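Packaging and Storage, Unit 4: Containers in the Small Warehouse
Handout prepared by Oskari Kemppainen
Version of Mar 31, 2022

Please read this before the session and bring it with you. In Unit 3 we spoke about pallets and shelves. Now we come to the smaller things, the bins and boxes in which loose parts are kept.

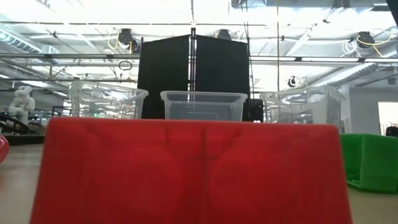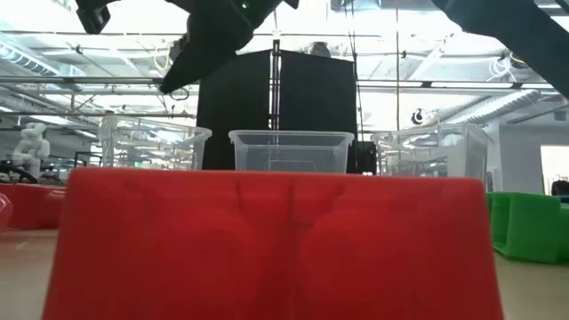
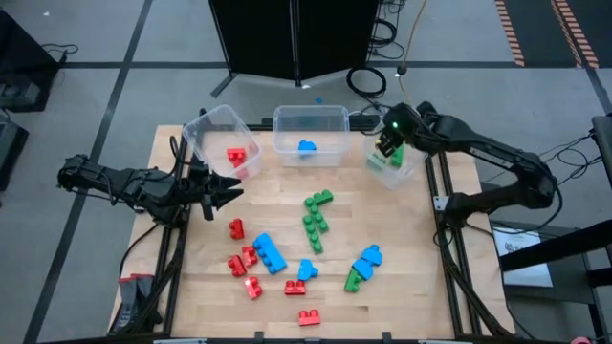 Figure 4.1 a–c. Clear plastic bins can be seen in a, b and c.

1. What a container must do

A container keeps its contents together, and it also tells the worker what is inside. The second task is often forgotten when a company buys bins. Buyers compare price and volume, and then for many years the workers open lids and look.

We will use three terms in this course.
Open bin: no lid, the parts are taken from above.
Closed box: has a lid, can be stacked when full.
Nesting bin: the walls slope, so that empty bins go into each other.

Note that a bin with sloping walls loses volume at the bottom. If the outer size is the same, a straight-walled box will hold more. Students often mix this up in the exam, so please draw both shapes in your notes.

2. Clear or colored walls

Clear walls let the worker check the level without touching the bin. They get scratched with time, and then this advantage becomes smaller. Colored walls hide the level but they are good for sorting, for example one color for incoming parts and another for returns.

At the Akstead warehouse, Elli Leinonen changed 60 colored bins to clear ones in the spare parts room. The number of wrong refill orders in December went down from 66 to 20. We should be careful with this result – the labels were changed in the same month, and we cannot separate the two effects.

3. Labels

Put the label on the side that faces the aisle. Write the part name first and the number second. Do not put a label on the lid only, as lids get exchanged between boxes.

The Orside list, which you received last time, has 179 part names. Many of them begin with the same word ("screw, short", "screw, long"). Think about how you would print these on a small label.

4. Exercise for the session

Work in pairs. Choose one shelf at your own workplace or at home and write down:
– which type of container is used there
– if the level can be seen from outside
– where the label is, and if you can read it from around two meters

Then propose one change and estimate its cost. Half a page is enough.

Reading: Biljana Begović's notes on bin sizes, sections 2 and 5. Section 3 uses older terms and can be skipped.

Questions about the exercise go to Sorcha Tierney. The next unit is about counting stock.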